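Plevunell Community Help
Home and storage > Cables and small electronics

How to store power adapters so that the cable does not break?
Asked by Parviz Rahimi, March 2023

Hello to all. I have a question which is maybe simple, but I did not find a clear answer in the older topics.

I keep the power adapters of my family in one big drawer. There are chargers for laptops, one for a printer from Banden, one for a small speaker, and several which I do not recognize anymore. In August I moved to a new apartment and I wrapped every cable very tight around its adapter, because it takes less space this way. Now two of them are not working well. The device is charging only if I hold the cable at a certain angle, at the place where it goes out of the adapter.

I would like to buy replacements and then store all of them correctly. Is it better to put each one in a separate bag, or in a cardboard box? Should the cable be tied or stay free? The drawer is 100 cm wide, so the space is not the biggest problem. I prefer not to buy expensive organizers.

Thank you in advance.

Citer
153 helpful votes

Please stop using the two bad ones first. If it works only at an angle, the wire inside is probably damaged, and this can get hot. Tape does not repair it.

About the storage: the tight wrapping is what you should avoid. The weak place is the first few centimeters after the adapter. When you wrap, you bend exactly this place, and then it stays bent for months. Leave a small free loop there first, and after that make wide, easy circles with the rest of the cable. Your hand is a good measure, the circle should not be smaller than your open hand. If the cable wants to turn in the other direction, let it turn. Do not force it.

To hold the circles you can use a strip of Velcro or a piece of soft string. I do not recommend rubber bands, they become sticky after some time and leave marks. The wire ties from the packaging are acceptable if you do not twist them hard.

A cardboard box is fine, if the room is dry. I put a sheet of something white on the bottom, so I can see a small plug immediately and it does not hide in the corner — my boxes are brown and my cables are black. One adapter in one box is the most comfortable, but of course it needs space. With a wide drawer you can use low boxes without covers, one beside the other.

And write a label on each adapter with the name of the device! You wrote that you do not recognize several of them. Two adapters can have the same plug and a different voltage, so check the numbers printed on it before you try anything.

I add a photo at the end of the page. In it the loops are tangled.

Patwary

just throw them in a shoebox, I do this for years and never had a problem. cables are cheap

Remo Parisi

I agree with Citer on almost everything. One small addition: freezer bags are also good, the kind with a zipper and a white field for writing. You see what is inside without opening. Press the air out only a little, otherwise the cable is again squeezed.

For the ones you do not recognize, I would give them a separate box and look at it again after the next cleaning. Many cities accept old adapters at the electronics collection point, so please do not put them in the normal trash.

To Patwary — the shoebox works until you need the adapter from the bottom. Then you pull, and the whole family of cables comes out together.

Photo added by Citer 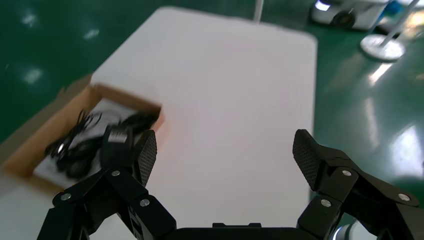
Black cable with a connector or adapter in an open cardboard box, with a white lining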